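3.2 Recording setup and synchronization of the camera views

All demonstrations in this study were collected with the Zerkach upper body, a two-armed platform with a five-fingered hand on each side. The task family considered in this section is the handling of soft cloth near upholstered furniture. We selected it because contact with cloth is difficult to observe from a single viewpoint. Figure 4 gives views from the recordings, which are used in the rest of the section to discuss occlusion and blur. 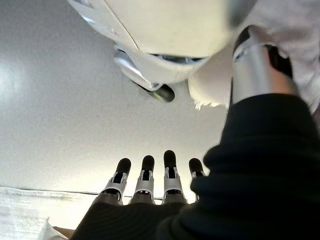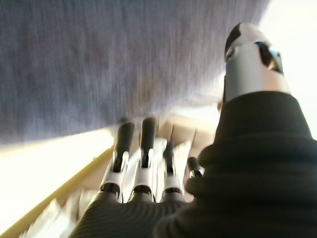
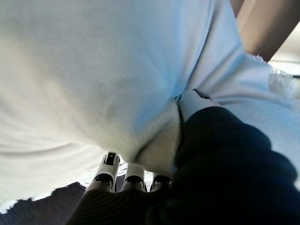
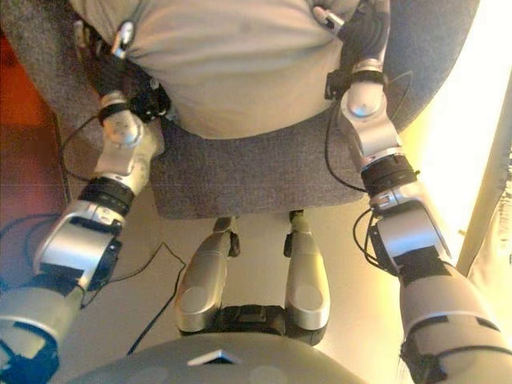

Figure 4. Views from the cloth recordings. First to third: small cameras at the wrist or gripper. Fourth: head camera, with both hands on the cloth.

The wrist views and the head view carry different information. In the head view both arms and the chair seat are visible, and the position of the cloth between the hands can be estimated. However, the fingers are dark against the fabric and the contact itself is difficult to judge. In the third view of Figure 4 the fingers press against the underside of the cloth from a very short distance, and the folds near the fingertips can be followed. The price of this closeness is that the rest of the workspace is mostly lost.

Motion blur is the second difficulty. The second view shows a strong case, where the gray-blue textured surface above the hand is smeared into streaks while the thumb keeps a clearer outline. In the first view the four fingers and their black caps are sharp enough for the keypoint detector. We did not remove blurred images from the training set. Instead, each image receives a sharpness weight between zero and one, computed on the region of the hand only, and this weight multiplies the loss of the wrist branch.

The complete set contains 421 demonstrations, recorded by 26 operators. The streams are aligned afterwards by the Javeo tool, which searches for the time offset that gives the best agreement between the joint velocities and the optical flow in each wrist stream. A demonstration was rejected when the remaining offset was larger than 100 ms in any stream. The operators received the same written instruction and were free to choose the order of the grasps.

We compared three inputs for the policy: head view only, wrist views only, and all views with the sharpness weight. Training was repeated with 5 random seeds for each input. The policy with all views was the most stable over the seeds. The policy with wrist views only often made a good first contact but then lost the direction in which the cloth should be moved. With the head view only, the typical error was to close the hand before the fabric was between the fingers. These errors were labeled by Sarahí Ventura and Yolotzin Escobedo independently, and cases of disagreement were discussed until one label remained.

One limitation should be mentioned. The sharpness weight depends on a correct mask of the hand, and the mask is less reliable when dark fabric is close to the dark covering of the hand. For such images we used the mask of the previous image in the same stream. The effect of this choice on the final policy was not measured separately.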